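Mabaso Opens Shared Office Floor to Small Firms and Home-Based Workers

BROLLEL, November 2023 -- Mabaso, the operator of shared workplaces, has announced the opening of a new office floor in its Jeltulus building. The floor provides 118 desks for small firms, self-employed people and residents who work from home for part of the week.

Work on the floor began in June. Desks may be reserved by the day or by the month, and members may move from one plan to the other without a fee. Eight meeting rooms are included in all monthly plans and may be reserved through Flestorine, the company's booking service.

"Many people in Brollel want a proper desk without the burden of a long lease," the company said in a statement. "The Jeltulus floor answers that need at a price small firms can plan for."
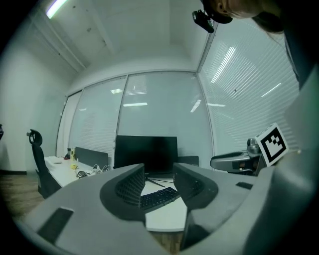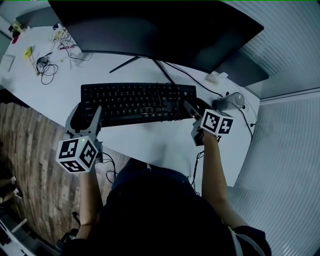
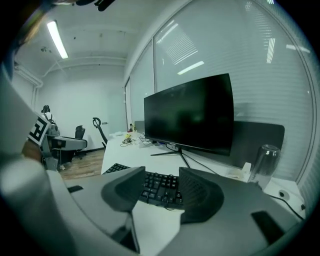

Inside the Jeltulus building, Brollel. Photos: Mabaso.

The opening follows a survey in which Mabaso received 2,982 replies from residents and business owners. Those who took part most often asked for quiet working areas, longer evening hours and a place to receive mail. All three are part of the new service, and mail handling is offered to monthly members at no added cost.

Mabaso will also set aside 1,000 free day passes for people starting a first business. Passes may be requested at the front desk or through Flestorine, and each applicant may hold one at a time -- a second may be requested once the first has been used.

Members of other Mabaso locations may use the Jeltulus floor under their present plans. Access cards already issued will remain valid.

About Mabaso
Mabaso runs shared offices and meeting rooms for small and growing firms. Its head office is in Brollel.

Media contact: Mabaso Press Office, Jeltulus Building, Brollel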